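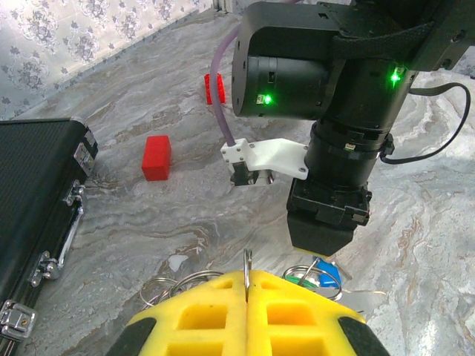 Keys, hooks and a pair of yellow fingers: a few months with the arms at Radgate

By Thitima Ratanaporn
10th January

I promised Sólveig I'd write something for the newsletter about how we're getting on with the robot arms, so I'm doing it with a cup of tea in one hand and a bundle of split rings in my pocket (I keep taking them home by mistake, sorry Troels).

If you've not been down to see us, we sort and tag keys for the rental flats. It's fiddly work. A split ring will have your thumbnail off if you let it, and on a changeover week we get through 600 sets. I used to go home with plasters on both hands!

The arms do the picking up now. The soft yellow fingers are my favourite bit, all little squares like a waffle, and they'll hold a thin metal hook between them so you can go after a ring that's lying flat. Flat keys are still the worst. A key on a polished floor is hard enough for me to pick up, and I've got fingernails.

What's changed for us? Well, I sit down more. Bjarke and I used to do 300 sets each and now we mostly teach, check and put right. I'll guide a pick a few times, watch the arm have a go, and make a note of where it fumbles. Some afternoons that's lovely and some afternoons it's slower than doing it myself, and I've said so to Ea more than once. She's trying us on shorter turns, 50 minutes and then a proper break, as staring at a gripper makes your eyes go funny.

The pay question: nobody's hours have been cut, and the 2 trainer posts were offered to us first. I took one. Bjarke is still thinking about it, and he'd like it in writing what happens after March. So would I. Ea has said she'll come back to us with an answer.

Do pop in if you're passing. Bring your own mug, and please don't put it on the cases.

Recent items
Loltix rota: how to swap a shift
Rirnel canteen, new opening times
Simões car park passes
Bjarke Norðdahl on night work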